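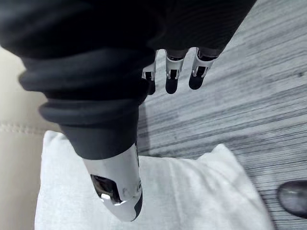 Furnishing of the Sitting Room at Flarnora House
Second progress report to the Claeys Fund
March 10, 2018

1. Purpose of this report

With this report we inform the Fund about the work in the sitting room on the ground floor of Flarnora House. The first report described the choice of the materials and the offers we received. The present one covers the delivery of the sofa, the carpet, and the money spent until now. The curtains and the lamps belong to the next period and are mentioned only shortly.

2. The carpet

The carpet was delivered by Kalon in one roll and was laid by their own people. It is gray with stripes, as the Fund approved. In our application we had asked for a plain carpet, but the plain quality was no longer in stock, and the striped one had the same price and the same thickness. The residents saw a sample before we confirmed the order. Most of them preferred the stripes.

One strip near the door did not lie flat after the first week. Kalon came back and glued it again without cost. We keep the door strip under observation until the end of the heating season.

3. The sofa and its cover

The sofa was bought second-hand and sent to Driseck for a new cover. This was cheaper than a new sofa of the same length, and the wooden inside was found to be in good condition. The work took five weeks, which is two weeks longer than was agreed. Driseck informed us of the delay in time and we did not ask for a reduction.

We chose a light color for the cover. There was some discussion on this point, as a light fabric needs more cleaning. The room receives little sun in the afternoon, however, and the old brown sofa made it feel smaller. The cover can be taken off for washing, and Driseck has given us written instructions with the correct temperature.

At the inspection we paid attention mainly to the seams. On the first fitting the fabric was too loose in some places and it made folds when a person stood up. Driseck corrected the tension of the seat. Small folds are still to be expected with a removable cover, and we accept them.

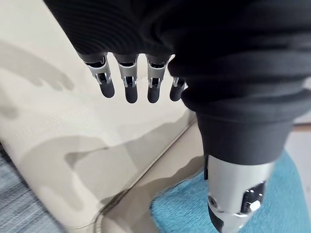 Cream surface with seam and fold.

4. Position of the furniture

In the plan that was attached to our application, the sofa stood with its back to the radiator. We have left this idea. The sofa will be kept free from the radiator, and a large part of the carpet in front of it will stay open, so that residents with a walking frame can pass and turn. For the same reason the low table has gone to the library. We will buy a smaller side table, to be placed next to the armrest and not before the seat.

The rounded armrest was a wish of the residents. They find it more comfortable for the arm than a square one, and it can also support the head when somebody lies down for a short rest.
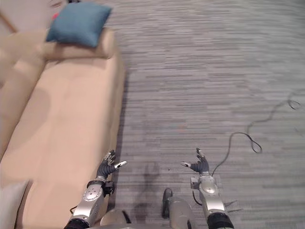

Lies Verhoeven has remarked that the seat is pleasant but somewhat low for her, and that she would like to try it with a firmer cushion before we decide on the side table. She also asked that the open part of the carpet is not used for storing chairs after the music evenings. We have agreed to both requests, and a firmer cushion has been asked from Driseck on trial.

5. Costs in this period

New cover for the sofa, including transport (Driseck): 693 euros
Underlay and door strip for the carpet (Kalon): 192 euros

Both invoices are paid and copies are attached. The carpet itself was paid in the former period. The budget line for the sofa is respected, also with the transport included.

6. Next steps

We are waiting for the offer for the curtains. The lamps will be ordered when the color of the curtains is fixed. We expect to finish the room in August and will send the final report with all invoices after that. If the Fund wishes to visit the room before then, a short message to the office of the house is sufficient.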